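Quick one from Yoon-hee at Ilden. We're after people who still use a media player or streaming box at home and wouldn't mind testing ours for a few weeks. September start. Read on if that's you.

**What it is**

The box is called the Ulline. Small, plugs into the telly, plays films and music off a drive or over your home network. It works fine here in Flirkham on our own kit, but our own kit is the problem – we all have the same router and more or less the same telly. Need other people's living rooms. 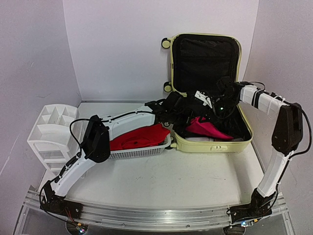 *Two arms on the front rail, white basket of clothing mid-table.*

**What you'd do**

- Use the Ulline as your main player for five weeks. Normal use, nothing special.
- Fill in a short diary once a week. Ten lines is plenty.
- Install updates when they come out, even if it's annoying.
- One phone call at the end with Hawi Admasu or me.

Things we most want to hear about: subtitles drifting out of time, the box losing sight of a shared folder, long waits when you skip forward, album art going wrong. Remote control too. Opinions on the remote are very welcome, we have had plenty of our own and can't agree.

**Who we want**

Anyone over 18, living in the UK, with a telly that has a spare HDMI socket. You do not need to be technical. A mix would be good – some people with a few holiday videos on a stick, some with a proper hoard. If your library is over 2,000 files say so in your email, Irfan Khattak is looking after the indexing side and will want to talk to you first. His own has 2,145 in it and he thinks thats normal.

Older tellies especially wanted. Also anyone with a soundbar that plays up.
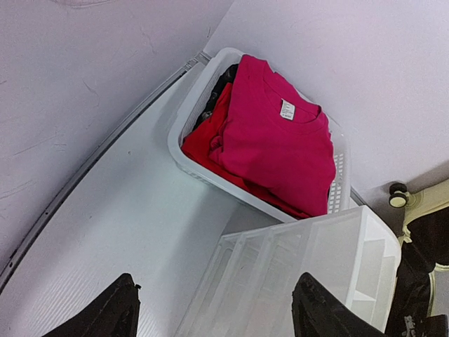 Wired or wifi, either is fine, but tell us which. Same goes for where your files live: USB drive, network drive, old laptop in the cupboard, whatever. If it's a network drive give us the make and model, please, not just "the black one".

**What you get**

You keep the box. Plus a voucher at the end, paid once the last diary is in and the call's done. Postage both ways covered if it turns up dead and we need to swap it.

**Privacy bit**

The test version sends us crash reports and how long menus take to load. It doesn't send file names or what you watch. You can switch reports off in settings, but then please write a bit more in the diary. Full wording comes with the sign-up form, ask Na-rae Geum if anything in it is unclear.

**How to apply**

Email the Ulline trial desk, subject line "home trial", with:

- your name and nearest town
- telly make and rough age
- wired or wifi
- what you use to watch stuff now, and what bugs you about it

Couple of sentences each, no CV. Sohail Butt reads them all and will reply either way, usually wihin a few days. Phones are on from 9 in the morning if you'd sooner ring.

Boxes go out in one batch so late ones will have to wait for the next round – date for that not fixed yet.

Yoon-hee Yoo
Ilden, Flirkham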